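Reading the Shop Sign: Hand-Cut Lettering and Legibility at Walking Distance
Final Project Report, Visual Communication Studio II
Submitted by Lleucu Mathias
18 July 2021
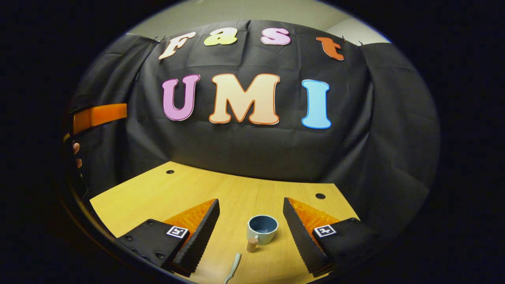 1. Introduction

Small businesses often make their own signs. A bakery or a repair shop may have no budget for a sign painter, and the owner cuts letters from card or foam, colors them, and fixes them in the window. The results vary a great deal. Some can be read from across the street, and others are hard to make out from the sidewalk directly in front of the door. This report examines which features of hand-cut lettering affect how easily a short word can be read by a person walking past.

The project was carried out in the Cisternas district during the spring term. Work began in February with a survey of existing signs, continued with the design of a set of test signs, and ended with a reading test held in the hallway of the studio building. The report follows the same order.

The project was limited to words of three to eight letters in the Latin alphabet. Menus, opening hours, and other longer texts were excluded, as were illuminated signs and signs produced by a commercial printer.

2. Background

Most published advice on sign legibility concerns road signs and building directories. These are made under controlled conditions, with a standard typeface and a known viewing distance. Hand-cut signs follow no such standard. The person making the sign usually draws each letter by eye, and two copies of the same letter in one word may differ in width or slant.

Course readings from the first term identified several features that were expected to matter. Stroke thickness was the first of these. A thick stroke holds its shape at a distance, but when it becomes very thick the open spaces inside letters such as "a" and "e" begin to close. Contrast between the letter and the ground was the second. Spacing was the third, and it is the feature that makers of hand-cut signs appear to find most difficult, as the letters are attached one at a time and any error is carried along the word.

Outlines were a further point of interest. Many makers add a border in a darker or lighter shade around each letter. Opinions in the studio were divided on whether this helps the reader or simply adds decoration, and the question was therefore included in the test.

3. Survey of Existing Signs

The survey covered every street-level business window in the district. A total of 249 windows were recorded on a paper form, which asked for the wording of the sign, the letter style, the color of the letters and the ground, and the presence or absence of an outline. Of these windows, 69 contained lettering that had been cut by hand. These 69 signs form the basis of this section.

Rounded letters were more common than angular ones. Owners who agreed to speak about their signs said that rounded shapes were easier to cut and that small mistakes did not show. The owner of Belel, a fabric shop on the main street, explained that she had first cut her sign with sharp corners and had later replaced it when the corners began to lift and curl in the afternoon sun.

Light letters on a dark ground were found mostly in shops with deep windows, where the inside of the shop already looks dark during the day. Dark letters on a light ground were found where the owner had put up a paper or painted backing. Several signs had no backing at all, and the letters were fixed straight to the glass. These were the hardest to record, as reflections from the street changed from one minute to the next.

Pastel colors were used widely. On a dark ground they read clearly. On white paper or bare glass they were weak, and in two cases the wording had to be confirmed by going into the shop. One of these was Tretus, a shoe repair business, where pale yellow letters had been placed on a cream board.

A number of signs set the word along a curve. The curve was usually made by eye. In some of the signs the letters had been turned to follow the line, while in others each letter had been kept upright and only its height changed. The second method seemed easier to read, although the survey was not designed to measure this.

4. Design of the Test Signs

The test signs were made in the studio from colored card. One word, "Jilline," was chosen for all of them. It is an uncommon name, so readers could not easily guess it from its first letter, and it includes several narrow letters in a row, where poor spacing is most likely to cause trouble.

Four features were varied: stroke thickness, outline, spacing, and ground color. Each had 2 settings. Stroke was either medium or thick. Outline was either absent or present in a darker shade of the letter color. Spacing was either even, measured with a strip of card held between the letters, or judged by eye. The ground was either black cloth or white paper.

Some difficulty was met with the cloth. It creased when pinned, and the letters did not lie flat against it. Ironing helped for a short time. In the end the cloth was stretched over a board and stapled at the back. Shop owners are unlikely to take this step, and the results for the black ground may be slightly better than would be found in an ordinary window.

5. Reading Test

Readers walked down the studio hallway toward a sign placed at the far end. They were asked to stop as soon as they could read the whole word aloud. The distance from the stopping point to the sign was then measured along the floor with a tape. To prevent readers from learning the word, each person saw only one sign, and those waiting were kept in the room next door.

A total of 90 readers took part, most of them students from other departments. Readers who normally wear glasses were asked to keep them on. The hallway lights were left on and the blinds at the window were closed for every session.

6. Results

Spacing had the largest effect. Signs with measured spacing were read from farther away than signs spaced by eye, and this held for both grounds and both strokes. The most common error was made at the middle of the word, where the letters "illi" were run together. Several readers stopped early, gave a wrong answer, and had to walk on.

The ground color had a smaller effect. Black cloth gave better results for the light card colors, as the survey had suggested. The thick stroke was slightly better than the medium stroke when spacing was measured, but it was worse when spacing was judged by eye, probably due to the smaller gaps left between letters.

The outline gave mixed results. On white paper it helped. On black cloth, a darker outline made the letters look thinner and brought no clear benefit. A lighter outline was not tested, and this should be considered a gap in the design.

7. Limits of the Study

The hallway differs from a street in several respects. It has no traffic, no glare, and no other signs competing for attention. Readers also knew that they were expected to read something. In addition, only one word was used, and a word made up of wider letters might well give a different result for spacing.

8. Recommendations

Makers of hand-cut signs are advised to measure the gaps between letters before fixing them. Light colors should be placed on a dark backing, and the backing should be pulled as flat as possible. An outline may be added on a light ground. A short guide based on these points has been prepared on a single sheet and left with the shop owners who took part in the survey.

Further work should include lighter outlines, words set on a curve, and a test carried out at a real shop window. Belel has agreed to make its window available for this purpose in the coming term.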